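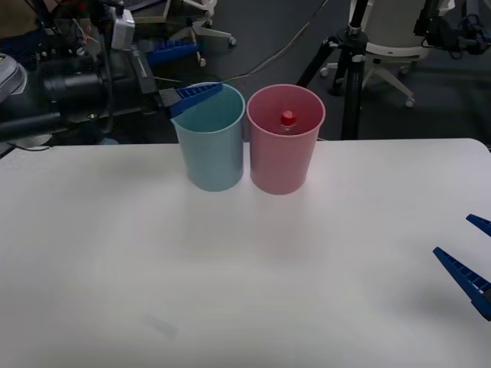

Search jobs, keywords, location

Table Setup Assistant (part-time)
Gondunia, Irov site
Reference 3309

Gondunia is looking for a part-time assistant to set up and reset tabletop tasks in our workroom at Irov. The work is done with ordinary household things: plastic cups, drink bottles, holders, caps and small containers. You would put the items out the way the task sheet asks, wait while the task is run, note how it ended, and set the table again.

The job starts in July and runs for 84 working days. There is a chance of more work after that, but we can't promise it.

What you would do

Most of the day is spent at a white table. A typical sheet calls for two cups side by side with a small item placed in one of them, or a bottle standing upright in a holder. You read the sheet, set the items out, check them against the sheet and step back. When the run is over you write down the result and start again.

You would also:
– wash and dry the cups at the end of the shift
– wipe down the table between sheets
– check bottles for leaks and tighten the caps
– keep the shelves in order, with items sorted by color and size
– enter results in the log (we use Tamihana, and will show you how)
– tell the shift lead when something is cracked, stained or missing
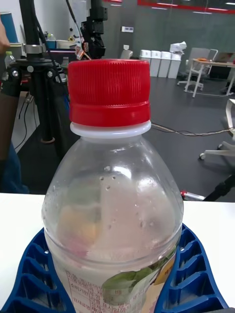 Bottled drink with a red cap, standing in a blue holder.

Some of our bottles have labels in Korean. You do not need to read Korean for this job. The items on the shelves have our own stock numbers, and the task sheets use those. The stock list now runs to 863 items, and you will not be expected to know it by heart.

Who we are looking for

You should be careful with small things and able to do the same setup many times without letting it drift. A cup turned on its side when the sheet says upright means the run has to be done over. Past work in a stockroom, kitchen, school lab or packing line is useful but not required. We have hired people straight out of high school and people coming back to work after a long break.

You need to be able to stand for up to an hour at a time and lift a full crate of drinks. Handwriting should be readable – the first notes are still made on paper.

Hours and pay

Shifts are 5 hours, morning or afternoon. Mornings start at 8:00 a.m. and afternoons at 1:30 p.m. Please say in your application which you prefer. We try not to switch people between the two. Pay is hourly, and the rate is given at the first phone call. Training days are paid at the full rate.

Payroll is handled by Brarkomex, so your contract and pay slips will come from them. Your day-to-day supervisor will be Maureen Sowerby.

How to apply

Send a short letter and a list of past jobs, if you have any, to Maureen Sowerby at the Irov site. Put the reference number on the letter. Applicants we would like to meet will be asked in for a trial setup, done at the table with a real task sheet. Wear closed shoes and leave bags in the lockers by the entrance.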